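4.2 Airing, washing and turning

Households in the Ukville sample washed their sheets far more often than anything that lay on top of them. Of the 685 homes that returned the June questionnaire, 143 reported washing the bedspread or top quilt less than once a year. Most of these gave size as the main difficulty. A double quilt fills a domestic drum before it is wet, and drying it indoors takes up a room for a day or more.

Airing was treated as a separate job. Older respondents hung quilts over a banister or a line in the morning and brought them in before the afternoon damp. Younger respondents tended to fold the top cover back to the foot of the bed and leave it there until evening, and several did not think of this as airing at all. The questionnaire used the word without explaining it, so the two habits cannot be fully separated in the returns. 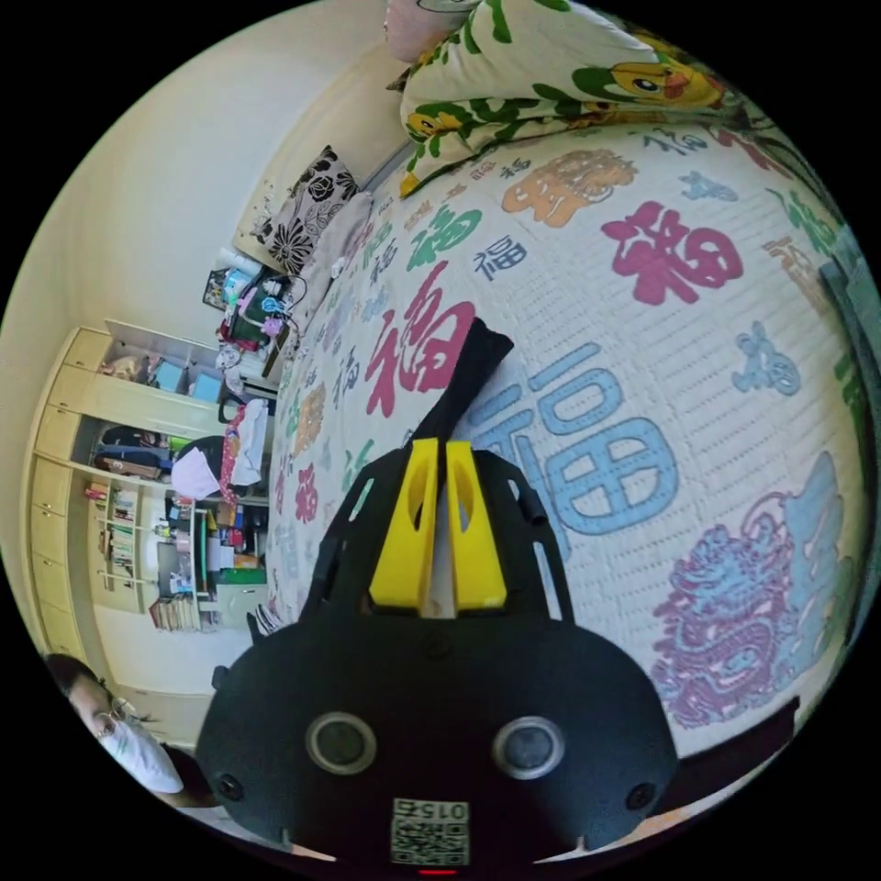
4.3 Covers kept for show

In Brerside and Hokdale we asked about covers put on the bed for guests, for the new year or for a wedding. Answers were longer here than anywhere else in the survey. A cover with a printed or stitched greeting was often kept on top of a wardrobe and brought down for a set number of days. In other homes the same kind of cover had passed into daily use within a year or two, usually after a plainer one wore out. Once that happened it was washed on the same terms as everything else, and fading was accepted.

The change from best cover to everyday cover was rarely described as a decision. Seven households could date it, and in each case the date was tied to a house move or a birth.

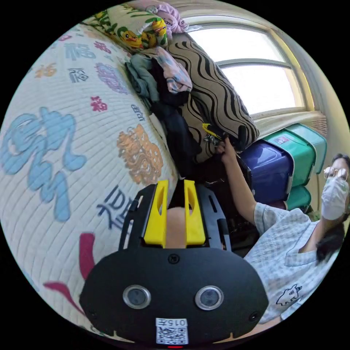
A Hokdale respondent objected to the question itself, saying that a cover left in a cupboard was no use to anyone and that her mother had slept under the good one every night. Two others in the same street said much the same. We kept the wording for the remaining visits so that the answers could be compared, but we would change it in a repeat of the survey.

Quilted covers raised a further point. The stitching holds the filling in place, and respondents judged the age of a cover by how far the filling had shifted between the lines. Colour was mentioned less often. Pattern was mentioned mostly as a way of telling one person's bedding from another's in shared homes.
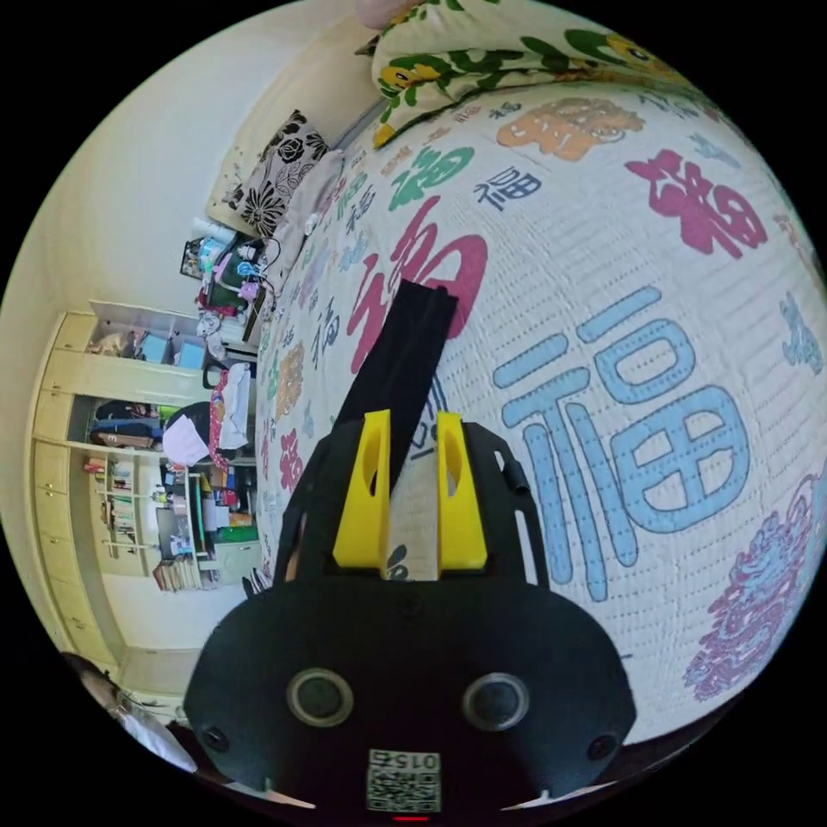

Figure 5. White quilted bedspread printed with 福 characters in several colours, sizes and fonts.

4.4 Storage and moths

Storage followed the shape of the house. Flats in Ukville had little space above head height, and spare covers went under the bed in zipped bags. The terraces in Brerside still have their landing cupboards — narrow, unheated and next to an outside wall — and these were where most moth damage was found. Cedar blocks were common, though few people could say when they had last replaced them. 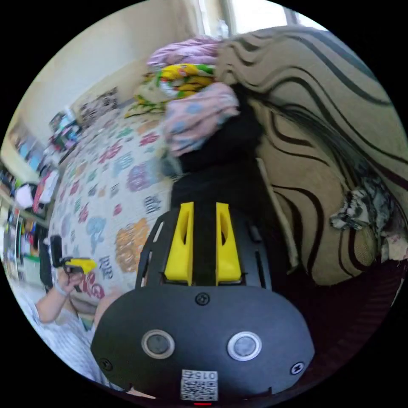
Mancuso Household Textiles Group

The returns on storage should be read with some care. Respondents were asked where spare covers were kept, and a household with no spare cover could only leave the line blank. Blank lines were also left by people who had simply missed the page. We have counted both as missing in Table 7.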